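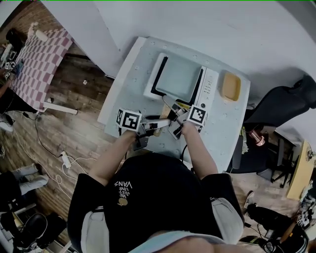
Ninow notebook, microwave task
Entered by: bench operator, Palma room
Tuesday, written up after the last take

Starting the write-up from the middle of the session because the morning went to calibration and that is in the previous entry.

Task is the same as in the task sheet: open door, pick up the small brown piece, put it in the microwave, close door, then the reverse, ending with the piece on the orange tray. Two hand-held grippers, one marker cube on each. Operator standing on the long side of the white desk, microwave facing the operator, tray to the right of it. No robot in the loop at this stage, only demonstrations for the Codholm policy.

What I wanted to know was whether the cube on the reaching hand stays trackable when the fingers go inside the cavity. We lost a lot of the drawer task to this and I did not want to collect a whole set before finding out again.

Recorded 97 takes. Rejected 11. The rest went through Grumuditz without manual repair.

Breakdown of the rejects, from my sheet. Most of them are the same failure: right cube goes dark during the insert, the tracker coasts on the last velocity, and when the cube comes back the pose jumps. The jump is small enough that the automatic check lets it through if the hand was moving slowly. I only found it by plotting wrist position against time and looking for the step. The others were ordinary. Piece dropped and rolled under the door, door bumped by the left gripper, one take where I forgot to press start until the door was already open.

The dark-cube failure depends on how far the hand goes in. With the fingers just past the opening the cube is still outside the oven and both cubes solve fine. Once the operator pushes the piece toward the back wall, the top edge of the oven starts to cover the cube from the head camera. Leaning forward helps a little, leaning back makes it much worse. I tried both on purpose at the end and the plots agree with what it felt like.

So the rule from now on is to place the piece just inside the opening and release. No pushing it to the center of the cavity. The task sheet says "in the microwave" and nothing about where, so this does not break the success condition. I have changed the wording on our copy. Codholm needs to be told, as their evaluation may have someone checking for center placement.

Left hand. This was the part I had not thought through. In the early takes the left gripper had nothing to do after the door was open, so the operator let it hang wherever. Sometimes low over the desk edge, sometimes out of view of the camera altogether. When it is out of view the tracker gives nothing and the file has a hole in it. The loader fills the hole by holding the last pose, and then the policy learns that the left arm freezes in odd places and later teleports. We saw exactly this in the first Codholm rollout on the drawer and blamed the network for it.

Now the left gripper stays up over the front of the desk, pointed at the work, cube toward the camera, for the whole insert. It is tiring. I noticed my left forearm sinking toward the desk edge in the later takes and had to keep correcting. The data is still good when it sinks, as long as the cube faces up. A rest under the forearm would fix it but would also be in the way of the door close, so leaving it for now.

Door. The door swings open toward the operator and takes up a good part of the working space. I had planned to have the left gripper hold it during the insert. Dropped that. Holding it brings the left gripper too near the right one and the cubes begin to cover each other in the camera. The door stays where it is left, so no need to hold it. Closing is done with the left gripper pushing with the flat outside of the jaw. Do not hook the edge of the door with the fingertips, they slip and the oven shifts on the desk.

On the oven shifting: it is not fixed down. I put tape under the feet after it had moved, which means the early takes have a slightly different oven position from the later ones. I think this is fine and maybe good for the policy, but the takes are tagged with before-tape and after-tape in case it matters. If you re-seat the oven, start a new tag. Do not reuse mine.

Reflections. The glass in the door picks up the cubes at some angles and I expected false detections from it. Checked the detections file for duplicates. Found a ghost in 2 takes, both with the door opened wide, both lasting a handful of frames. Grumuditz threw them out on reprojection error. Mirror image markers should not decode anyway, so what got through is probably a partial read. Keeping an eye on it. Not changing anything.

Stray markers are a different matter. Any spare cube left lying around the room decodes perfectly well when it comes into view, and the tracker has no idea that it is not in somebody's hand. If its ID matches one of the pair in use, the pose flips between them. The spares need different IDs from the working pair, or a cloth over them. I checked today's IDs against the list before starting and there was no clash. Adding that check to the start list.

Head camera. Mounted as before. Looking down far enough to see the desk edge means the operator's own shirt and knees take up the bottom of the view. The crop step in the loader removes that strip. Somebody asked whether we should tilt the camera up to use the pixels better. I tried it for a couple of warm-up takes and lost the left cube every time the hand came back. Tilted it down again. Warm-up takes are deleted and are not in the count.

Grip on the piece. The jaws take it cleanly when it lies with the long side across the opening of the fingers. When it lies the other way the operator turns the wrist a long way and the cube ends up facing sideways. Not lost, but the pose is noisy, you can see the jitter in the plot. Options are to always put the piece down the good way, or accept the noise. I went with a mix, because the policy will meet both. Takes with the bad orientation are marked "turned" in the sheet.

Speed. I am faster at the end of the session than at the start and it shows. Early takes have long pauses before the insert while I looked for the opening. Trimming pauses would be easy but I have left them in. If training goes badly, this is the first thing I would cut.

Result, short version. The microwave task can be collected with the current cubes and the current camera, provided the hand stays shallow and the idle hand stays in view. No new hardware needed. I had a taller cube mount half drawn and have put it aside; it would clear the top of the oven less often than it would hit it.

What I have not shown is that any of this trains. The rejects are gone from the set but the slow-hand jumps may still be in some of the accepted takes. I went through the plots by eye and I was tired by the end. Needs a proper step detector on wrist position, with the threshold scaled by speed. Will write it before the next upload.

To do
Step detector, run it over the full set, including the accepted takes
Send Codholm the changed wording on placement, and the tags
Ask Codholm how their loader handles a missing left pose, hold or mask. We want mask
Recharge the grippers tonight
Second operator to repeat the shallow insert, same oven position, after-tape. So far it is all my hands
Tape down the cables between the wall and the desk before that session, I stepped on one twice
Go back to the drawer set and look for held poses on the left side. If they are there, the drawer result in the April summary needs a note

Files are on the Palma share under the Ninow folder, raw and processed kept apart. Reject list is in the same place as the sheet. Please do not delete the rejects, I need them to test the detector.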